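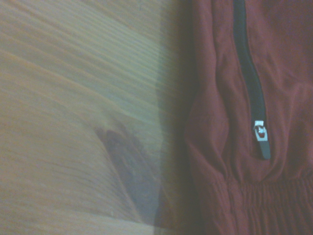 Workshop members build arm to handle jackets

A robot arm put together at the Gurnum shared workshop is being taught to deal with zippers, a job its builders expect will keep them busy through November.

The arm was started by Tainá Magalhães, a workshop member who repairs clothing and wanted help with the dull part of the job: laying out a garment, finding the zipper pull and holding the hem still while the slider is moved. It is bolted to a bench at the back of the main room and has a small camera mounted near the gripper.

Parts have cost $1,931 so far. Most of that went on motors. The joints were printed at the workshop over almost 42 hours, and the control board came out of an older project called Kanik, a camera slider that was never finished.

"Cloth doesn't stay where you put it," Magalhães said. "A jacket with an elastic hem bunches up at the bottom, right where the zipper ends, and that is the spot we need to reach."

The group plans to record 600 practice runs on jackets and hooded tops before letting the arm work without someone steering it. Dark red and black fabrics have been the hardest for the camera in the evening, when the room lights are low, and a second lamp is on order.

Members who want to take a turn at the controls can sign up on the sheet by the Cundier Street door. Sessions start at 7 p.m. and are limited to 10 people. Donated jackets with working zippers can be left in the bin beside the laser cutter.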